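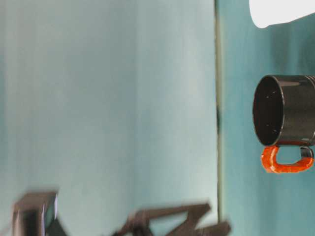

¿Se puede hacer buen café frío en casa sin aparatos?

Publicado por Inès Pruvost en Cocina y bebidas

¡Hola a todos! El mes pasado probé el café frío de una cafetería de Stirnembridge y desde entonces no pienso en otra cosa. Era suave, casi dulce, sin nada de ese amargor que se queda en la garganta. He intentado repetirlo en casa dejando café molido en agua toda la noche en la nevera y me sale flojo y turbio - con un poso en el fondo que se mastica. Uso el molido normal del supermercado, el de cafetera italiana, y lo cuelo con un colador de té. ¿Qué estoy haciendo mal? ¿Influye el agua? La de aquí es durísima, el hervidor se pone blanco enseguida.

2 respuestas

Malachy Buckley
Miembro desde mayo

¡Qué buena pregunta, y qué vicio más bonito te acabas de buscar! Casi seguro que es la molienda. El café para italiana es demasiado fino para esto: suelta polvillo y no hay colador de té que lo pare. Pide que te lo muelan grueso, como sal gorda, y verás qué cambio.

Yo lo hago en una jarra Biltero de litro, de las de toda la vida, con tapa. Pongo una parte de café por cada 6 de agua, en peso, remuevo bien para que se moje todo y la dejo fuera de la nevera desde las ocho de la tarde hasta el desayuno. En la nevera también sale, pero va mucho más lento y hay que darle casi el día entero (por eso te queda flojo). Después cuelo dos veces, primero con colador y luego con filtro de papel humedecido. El papel tarda una eternidad, no lo aprietes.

Lo que sale es un concentrado. Lo rebajas a tu gusto con agua, leche o hielo, y en la nevera aguanta cinco días estupendo. ¡Con un trozo de piel de naranja está de escándalo!

Del agua: si es tan dura, prueba una vez con agua embotellada de mineralización débil y compara. Yo noté la diferencia a la primera, mi mujer dice que me lo imagino.

Enda Geraghty

Lo de la molienda, totalmente de acuerdo. Yo compro el de Nic Aodha de tueste medio y me encanta en frío, sabe a cacao. El muy tostado a mí me sale con gusto a ceniza, aunque va por gustos.

Inès Pruvost

¡Mil gracias a los dos! Mañana voy a por café molido grueso. Malachy, ¿la piel de naranja la pones en la jarra o ya en el vaso?

Malachy Buckley

En el vaso, y retorcida un poco antes de echarla. En la jarra toda la noche amarga.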